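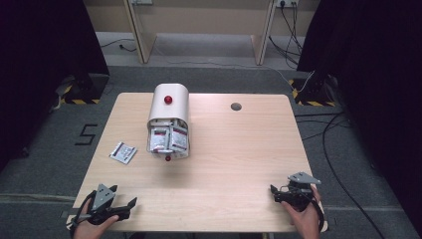
Bedoya started as a supper club in Nidia Correa's apartment, with one long table, mismatched chairs and a pot of chicken soup that had to be ladled out in the hallway because the kitchen was too small to turn around in. Nidia cooked, her friend Jhosep Sánchez carried the plates, and people kept asking if they could bring a cousin next time. They could, and they did! These days we have a proper dining room with pale wood tables, and if you look at one of them you'll find the little white dispenser with the red knob on top, packed with sachets, and quite possibly one sachet lying next to it. We like a table where you can reach for things yourself and don't have to wave at anybody.

The name comes from the street where Nidia's grandmother ran a lunch counter for 20 years. She served 2 dishes a day, whichever ones she felt like making, and when they were gone she closed up and went home. We aren't quite that strict (Jhosep says we'd be out of business by May), but the menu is still short and it still changes when the market does. If the corn is good, expect a lot of corn.

Eusebio Quispe runs the kitchen now. He came to us to help out over one busy summer and somehow never handed back his apron, and we're very glad of it. His braised beef with potatoes and yellow chili is the dish people drive across town for, and his rice pudding is the one they say they're too full for and then finish. Bushra Hayat bakes all our bread and flatbreads, starting at five in the morning, and if you walk by early enough she may well pass you something warm through the side door. Danang Pattinasarany looks after the dining room, the bookings and the music, and he's the person to talk to about birthdays, allergies or a high chair.

We seat 100 when the patio is open, though a good many of our regulars would still rather squeeze in near the kitchen where it's noisy. You don't need a reservation for lunch. For dinner we'd suggest calling ahead, especially if there are more than 12 of you, so Danang can push some tables together and Eusebio can put on a second pot.

Come hungry, bring the cousin, and please say hello to Nidia if you see her. She's usually at the end of the counter with a cup of coffee, tasting something.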